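Tips from the Gripper Bench

These started as notes taped inside the lid of my toolbox. Melur Ong, who shares the workshop and has opinions, said they should be somewhere other people could ignore them too. They cover building and running a hand-held gripper on a home budget, with no machine shop and a table that has to be a table again by dinner.

Before you cut anything

Make the fingers out of cardboard first. Cereal box is fine, with brads for pivots. You will learn more about your linkage in ten minutes of flapping cardboard than in an evening of staring at a drawing. My first cardboard pair opened beautifully and closed on nothing, the tips missing each other by the width of a pencil. It cost me one box of bran flakes.

Drill matching plates as a stack. Tape them together, clamp the stack to scrap wood, go through all of them in one pass. If you drill them one at a time they will be nearly identical, and nearly is how you get a gripper with a limp.

Mark the left and right plates before you take the tape off. A dot of nail polish does it. Pencil rubs away and masking tape flags fall off in the solvent.

Pivots

Tighten each pivot until the joint stops moving, then back off until it swings under its own weight. Threadlocker goes on after that, one drop, on the end of a toothpick. Squeeze it straight from the bottle and it will creep into the joint, and you'll own a very nice sculpture of a gripper.

A washer on each side of every moving plate. Yes, each side. I skipped the inner ones on the Tarkora Mark 1 (Tarkora is what we call the project; it was the name on the crate we used as a bench) and the plates had chewed grooves in each other within 100 squeezes.

If one finger lags behind the other, loosen everything and start again from the pivot nearest the handle. Chasing the problem from the tip end is a fine way to lose a July.

Pads

Bare plate fingers are good at one thing, and that's firing small objects across the room. Put something soft on the inner faces. We've tried bicycle inner tube (grips well, smells like a bicycle), shelf liner (sheds), craft foam (fine for a week) and the rubber from a jar opener, still the one to beat.

Clean the plate with rubbing alcohol before sticking the pad on, and leave it clamped overnight. Round off the corners of the pad with scissors. Square corners catch on things and peel.

Replace both pads at once. One fresh and one tired will twist whatever you pick up, and you'll blame the linkage.

Wires and power

Label both ends of every cable. Marina Politis uses colored tape and a chart; I use the word THIS in marker, which has aged poorly.

Never run the charger cable across the side of the table you stand on. Loop it up and over the back. If you can't, tape it down every 16 inches and take your shoes off so at least you feel it before you bring the lot down.

Give the servo its own supply. Ours shared one with an old Fostex recorder for a while and every grip came through on the tape as a small cough.

Setting up the practice table

Cover the table with a cloth in a color none of your objects are. It will be ugly. Ours is pink enough to be seen from the street, and small parts stop vanishing on it. A plain cloth also takes the bounce out of anything dropped, and plenty will be.

Stand a curved white board behind the table. It hides the curtains and keeps round things from leaving by the back.

Stock the table from the junk drawer. You want a spread of shapes: something that stands up, something that rolls, something thin, something slippery. Binder clips are cheap and humbling. A pen lying flat is harder than it has any right to be. A roll of packing tape on its side is a good confidence builder at the end of a bad session. Keep a shallow open box at one edge as the place where things go when they've been picked up.

Start with a bottle. It stands still, it has straight sides, and it forgives you for coming in crooked. Grab it by the body and leave the cap alone until you're good, as the ribs make the pads skate. 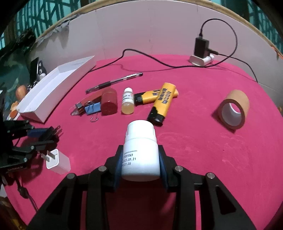
Pads on the sides of the bottle, below the cap. Lighters, clip and pen are for later.

Practicing

Come in slower than you think you need to. Open wide, get the object between the pads, close until both touch, then squeeze a little more. People who've used barbecue tongs all their lives skip the middle part and knock everything over.

Do short sessions. Marina logged 600 picks over one month and her best runs were all before lunch. Her best score was 86 out of 100. Mine is in a different notebook, which I can't find.

Move the objects between tries, even a little. If you don't, you're only training your wrist to visit one spot.

Write down the misses with a word or two each. "Slipped," "tipped," "hit box" will do. A page of ticks tells you nothing when you're trying to decide whether to change the pads.

Putting it away

Store the gripper with the fingers slightly open so the pads don't take a set. Ours hangs on a coat hook beside the Christodoulou calendar from the hardware store, above an old Dreton drill that works when it feels like it.

Shake the cloth out over a tray, never over the lawn. Ask Melur about the spring.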